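Stunberg Releases Voter Guide on Spotting False Election Claims Before They Spread

Free 16-page handbook is written for ordinary readers and comes with a phone line open through election night

STUNBERG - The Flivano Project is thrilled to announce the release of "Before You Share," a free handbook that helps voters check the claims that land in their feeds and group chats in the weeks ahead of the county election in November.

The handbook grew out of a summer of reading. Six staff members went through 300 public posts about local voting, sent in by residents of Stunberg and Wostine, and sorted them by topic. Wrong polling hours came up most often, followed by mix-ups over mail ballot deadlines and old photos passed around as new ones.

"We loved doing this, even on the long days," said Sarla Agarwal, director of the Flivano Project. "People sent us posts with notes like 'my aunt swears by this, is it true?' They wanted to know! They just had no quick place to ask, and now they do."
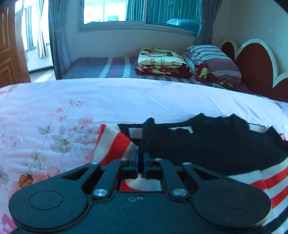 Each chapter takes one kind of claim and shows how to trace it, using the county's own election pages wherever possible. There is a chapter on polls and how to read a margin of error, and another on video clips that have been trimmed to change what a candidate said. The last chapter covers what to say to a friend or relative who has shared something wrong - it was the favorite of the early readers by a wide margin.

Kamlesh Dwivedi, who edited the handbook, tested the draft with about 100 readers at the Yadav Reading Room in Wostine. Their comments led to bigger type, shorter chapters and a full rewrite of the section on recounts.

"The first version of that section was a mess, and they told me so," Dwivedi said. "One reader had crossed out a whole page and written a better one in the margin. We used most of it, and I'm so glad we did."

The handbook takes no side in any race and names no candidates. Printed copies are at the Yadav Reading Room front desk and at the Flivano Project office in Stunberg. Schools and clubs can ask for a box at no cost.

The project will also run a phone line where callers can read a post aloud and get help checking it. The line opens Sunday at 9 a.m. and stays open daily until the polls close.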